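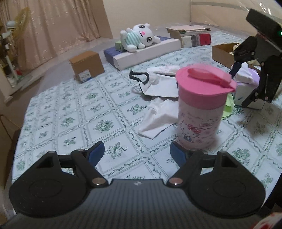

I have been told, by people who alphabetize their spices, that a table is for eating at. I have owned mine for nine years and can report that eating is its part-time job. The rest of the week it is where things go while they wait to be dealt with, and I have come to think this is the best use of a table anybody has found.

My sister-in-law, Audrey-Anne Sutherland, disagrees. Audrey-Anne lives over in Gostcombe in a house where every surface looks ready to be photographed for a bank calendar. She believes in the one-touch rule. You pick up a thing once, you take it where it lives, you let go. She explained this to me in October, over my tablecloth, while moving a plush bear so she could put down her coffee.

The trouble with the one-touch rule is that it assumes everything lives somewhere. Where does a bear in a striped shirt live, in a household of adults? Where does a perfectly good paper bag live, the kind with a cord handle, too nice to throw out and too flat to admire? I have a daughter's Hello Kitty cup with a flip-top spout. The daughter is at college. The cup has not been told. It stands on the table between its last use and a decision, and I am in no hurry to make the decision.

Then there are boxes. I am against the current fashion for getting rid of boxes. A good box is harder to find than most of what comes in it, and anyone in Mernville who has tried to mail a lamp in December knows it. My neighbor Ju-won Hong paid for a course on clearing out, 126 dollars for the videos and the workbook, and the first thing it told him to do was buy a set of matching bins. He now has bins with boxes in them. I consider this a table with extra steps.

What the clearing-out crowd never gives the heap credit for is memory. I know where everything is because I can see it. The books are in a stack, so I remember I meant to read them. The tissues are out, so I can blow my nose. Put all that in a cabinet and I would own it the way I own my appendix.

I do clear the table, I should say, for holidays and for the man who services the furnace. It takes nearly an hour and everything goes on the bed. Then at night everything goes on a chair - and by the weekend the chair has had enough and we are all back where we started, bear included.

Audrey-Anne is coming again at Thanksgiving. She has offered to bring bins.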